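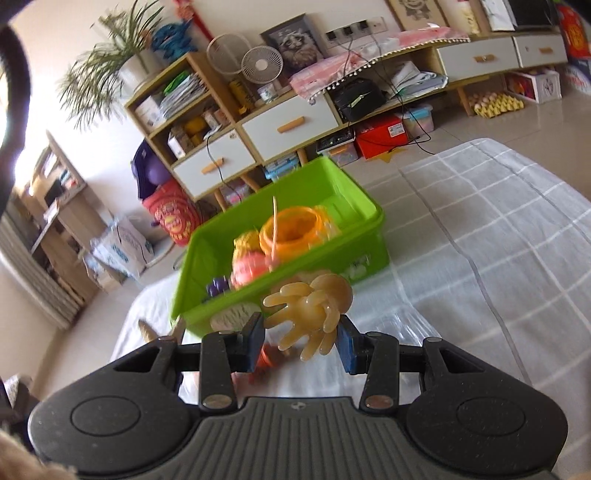

Why would anyone pay for finger pads when you can cut your own from a sheet of rubber and a bit of double-sided tape? A reader left that under my last post, and it's a fair question! I was a tape-and-rubber person myself until June, when I ordered the Nedo pad kit from Tivonell, mostly out of irritation. I've been living with it on the hand-held gripper ever since, so let me tell you how it went.

What you get for $13 is a flat little box with blue pads, a sheet of adhesive backing, two spare finger screws, and a plastic scraper that I assumed was packing material and nearly threw out. Don't do that, you'll want it. There's also a folded instruction sheet in very small type. I ended up taking a photo with my phone and zooming in.

I'm still running a mixed setup: blue Nedo pad on the right finger, the old dark one on the left. I wanted to feel the difference between them while doing my usual practice, which is picking small toys out of a green tray on the bed (squishy rubber hands, rings, a pineapple thing, whatever's in there). It's a good test for pads, I think, as the shapes are all so different and some of them give when you squeeze.

Getting the old pad off was the worst bit. Take the finger off first. I know, I know, it's only a screw at the base and you feel like you can work around it, but you can't get the scraper in flat with the finger mounted, and I put a nice gouge in my first attempt proving it. With the finger on the table it took me 9 minutes, most of that rubbing away leftover glue with alcohol on a rag. Let it dry properly. The sheet says to wait four minutes, and I went and made coffee, so mine got longer.

The new pad goes on easily. The backing is cut slightly smaller than the pad, so you don't get that sticky border that collects lint (my homemade ones were practically furry after a week). You press it down, hold it, and screw the finger back on. I use the Brallum stubby driver for this, the short fat one, and I love it. A long driver keeps bumping the body of the gripper and then you go in crooked and chew up the screw head.

One thing I'd do differently: check that the fingers still meet evenly before you tighten all the way. The Nedo pad on mine is a touch thicker than the one it replaced, and with the screw cranked down I had the tips touching while the lower part of the pads had a gap. I loosened it, closed the fingers on a folded piece of paper, snugged it up, and pulled on the paper to see if it dragged the same all over. It took a couple of goes. The instructions don't mention any of this and they really should.

How does it grip? Better than I expected on soft stuff. Thin rubbery toys used to twist out when I picked them up off-center, and I've had a lot less of that. Hard smooth things feel about the same as before to me. A thin wooden stick is still a pain, but I think that's my aim more than the pad!

Upkeep is simple enough. I wipe the pads with a damp cloth when I'm finished, and I give the finger screws a quick check before I start. If you practice on bedsheets or anything else with fluff, wipe more often. I tried a Gebreyes cleaning pen too, on a friend's advice, and it left the surface slick for the rest of the afternoon, so that went in the drawer.

Complaints, then. The small type, already mentioned. The spare screws come loose in the box with no bag, and one of mine had rolled under the flap. The adhesive sheet is barely big enough for one mistake, and I'd made mine before lunch. And I'd like a thinner version for people who don't want to fiddle with the fit again.

Would I buy it again? Yes, and the left finger is getting its blue pad this weekend, now that I've had my fun comparing. If you already have a homemade pad that's holding up, leave it alone and spend the money on the Brallum driver. If yours keeps peeling at the corners like mine did, get the kit and set aside an unhurried hour for the first finger.

Last updated: June, 4:13 p.m.

Home Reviews Workbench Spares Contact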